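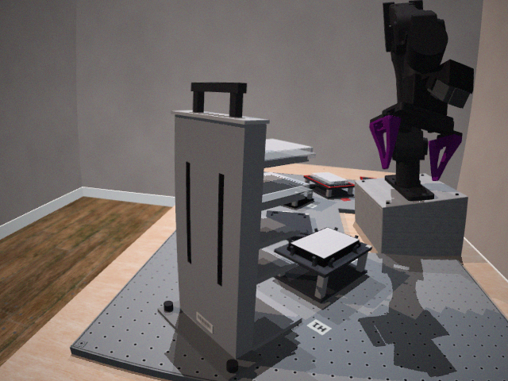

*Render: Fleva, from the Usard product page*

I've been meaning to write up the Usard for weeks, mostly so that people stop sending me the link. Fleva sells it as a plate-handling bench for small labs: tower with shelves, a couple of raised plate stands, one arm with a two-fingered gripper, all bolted down on a breadboard. You buy the lot, or you pay monthly and they call it a service.

My first grumble is that I still haven't seen a real one. The page has renders and the sales call had more renders. Everything looks tidy in a simulated room with bare walls and a wooden floor, and I'd like to know what it looks like next to a sink, with cables.

Liette Friesen from their sales side was patient with me, I'll give her that. She says the arm will do 200 plate moves between checks. I asked what a check involves and got a PDF. The PDF says 2 people.

Then there are the purple fingers. They're triangular with a hollow middle and a dark pad on the inside, and I quite like them – they look easy to swap. But spares come only from Fleva, and the price list I was sent stops before it gets to spares. Donnie Mackay, who ran a Zisis bench at his last job, reckons pads are where the money goes. He also thinks I'm being unfair about the renders.

The number they keep repeating is 3,072 wells a shift. Fine, but that's 32 ordinary 96-well plates, and I can carry those across a room myself.

I've asked for a 6 week trial with our own plates, lids on. Pelkonen offered me one without my asking, so they go first, starting in March.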